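Rorham Junior Golf Program
Progress report to the Becerra Fund, winter term
2018-03-10

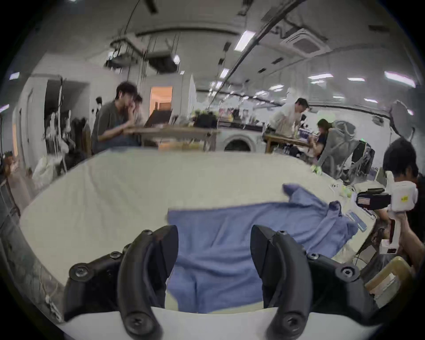 Blue cloth on the table, winter term.

Enrollment stands at 122 players, up from 108 at the end of the fall. Most of the increase is in the under-12 group, where we opened a second session at the Prillura range in January. The older groups are steady. We lost a few high school players to basketball, as we do every winter, and expect most of them back when the outdoor season starts.

Of the players enrolled, 62 are on reduced fees paid for by the grant. Families apply on a one-page form and we have not turned anyone down this term. There is room for a few more at the current level of funding.

Coaching

Emiko Yagi took over as head coach at the start of the term. She has moved the beginners to short-game work first and leaves the full swing until the fifth week. Parents asked about this at the open evening and some wanted more time on the range. We are keeping the new order through the spring and will look at it again after the first nine-hole rounds.

We have two assistant coaches on the weekend sessions. One weekday session still runs with a single coach, and we have capped it at 14 players for that reason. A third assistant has been interviewed and should start after Easter, subject to the background check.

Competition

Our under-16 team finished second in the indoor putting league, one point behind Clenico. The last match was decided on the final hole. In the individual event we had three players in the top ten, our best result so far. The under-14s played a shorter schedule and won half their matches.

The first outdoor event is the spring scramble. Entries are open and we plan to send four teams. Two of those will be mixed age groups, which the organizers now allow.

Facilities and equipment

The mats at Prillura are worn at the front edge and the range has agreed to replace six of the bays before summer. We bought junior club sets in the three smaller sizes. The left-handed sets are on back order – the supplier now says April – and left-handed players are sharing until then.

Snow closed the practice green for nine days in January. We made up all but one of the missed sessions indoors.

Budget

Spending is slightly under plan. The saving is in coaching hours, because of the unfilled assistant position, and it will go when that person starts. Van rental cost more than we allowed for. We would like to move part of the coaching underspend to travel and ask for the Fund's approval to do so.

Next term

Outdoor sessions begin in April, weather permitting. The next report will cover the scramble results, summer camp sign-ups and the fee plan for the fall.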